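Trerness Household Automation Program
Readiness and Safety Inspection Checklist, Two-Arm Tabletop Cell
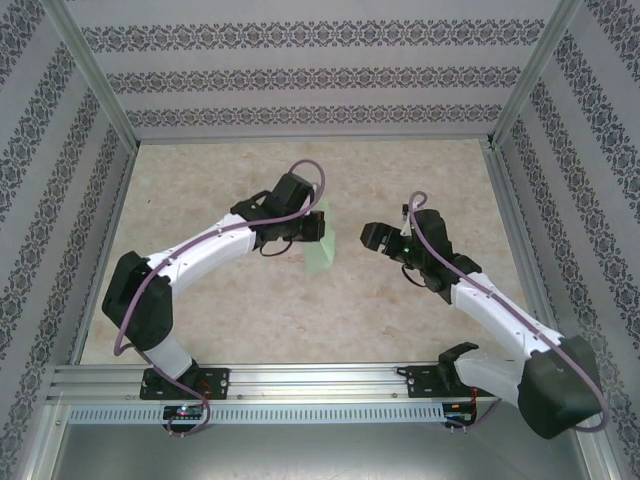
Figure 1. Cell at the work surface, both arms extended toward the center.

Form reference: TR-349
Date of inspection: September 28, 2021
Inspector: Remedios Cabanatuan
Work under review: light household handling (pick up, pass, put down, wipe)
Previous inspection: August

Ratings used on this form: Satisfactory, Satisfactory with Comment, Action Required, Not Assessed. An item marked Action Required must be closed in writing before the cell is put to the task concerned. Other tasks may continue unless the comment states otherwise.

SECTION A. STRUCTURE AND MOUNTING

A1. Both arms secured to the front rail by their brackets.
Rating: Satisfactory
Comment: Fasteners checked by hand with power off. No movement felt at either base.

A2. Rail and enclosure posts free of looseness.
Rating: Satisfactory
Comment: None.

A3. Joint housings remain clear of the walking area.
Rating: Satisfactory with Comment
Comment: The right arm's large joint housing overhangs the edge of the table. Staff passing on that side should keep to the marked floor line. The line is worn and is to be repainted.

A4. Wall covering firmly attached.
Rating: Satisfactory
Comment: The patterned paper was chosen by the Nartey office to resemble a furnished room. It has no safety function and should not be counted as a guard.

SECTION B. CABLES AND ELECTRICAL

B1. Arm cables routed without snag points.
Rating: Action Required
Comment: The purple cable on the left arm drapes past the elbow housing and hangs below the rail at the base. A sleeve or passing hand could catch it. Fit a clip at the base and a second at the elbow, leaving enough slack for full travel. The right cable follows its arm more closely, though the small loop above the wrist should be watched during wiping trials.

B2. Small wiring at the wrists secured.
Rating: Satisfactory with Comment
Comment: A black wire loops beneath the left wrist. Secure it before any task that uses cloths or string handles.

B3. Circuit boards protected from contact and spills.
Rating: Action Required
Comment: The boards below the arm bases have no cover. This was accepted for dry handling in August. It is not accepted for wiping, rinsing or any work with an open cup. Covers are on order from Gosuveck.

B4. Vent slots unobstructed.
Rating: Satisfactory
Comment: Keep cloths and paper off the strip.

SECTION C. STOPPING AND ACCESS

C1. Stop button tested from the operator's position.
Rating: Satisfactory
Comment: Pressed 13 times during the visit, with both arms stopping on each press.

C2. Hands kept out of the cell while the arms are powered.
Rating: Satisfactory with Comment
Comment: One operator reached in to straighten an item between runs without using the stop. The operator was reminded of the rule. The supervisor is to repeat it at the next shift briefing – the short pauses between runs are when this is most likely to happen.

C3. Restart requires a deliberate action.
Rating: Satisfactory
Comment: None.

SECTION D. FITNESS FOR HOUSEHOLD WORK

D1. Picks up a single small item and sets it down.
Rating: Satisfactory
Comment: 40 attempts were observed with the Geltelard test set. The two failed attempts were both drops from a low height, and nothing was damaged.

D2. Passes an item from one gripper to the other.
Rating: Satisfactory with Comment
Comment: The handover works with firm, block-shaped items when the arms are run at reduced speed. Soft items turn in the fingers and arrive at the wrong angle. A person does this without looking. The cell does not yet do it well enough to be left unattended.

D3. Handles clear or translucent items.
Rating: Satisfactory with Comment
Comment: Grip position varied more than with solid-colored items. Drinking glasses are excluded until this has been studied further.

D4. Wipes a surface.
Rating: Not Assessed
Comment: Deferred pending B3.

D5. Folds cloth.
Rating: Not Assessed
Comment: Requested by Nartey. The inspector sees no objection to dry trials once B1 and B2 are closed.

SECTION E. OVERALL FINDING

The cell may continue supervised dry handling at reduced speed. It is not approved for wet work, glassware or unattended use. On the question put by the program office, whether the equipment could be placed in a private kitchen for trial, the answer at this inspection is no. The arms handle simple items adequately, but the exposed boards and the hanging cable would not be acceptable in a home – particularly one with children or pets.

Items to be closed: B1, B3
Items to be reviewed at next visit: A3, B2, C2, D2, D3
Copies to: Program office, cell supervisor, Nartey

Signed: R. Cabanatuan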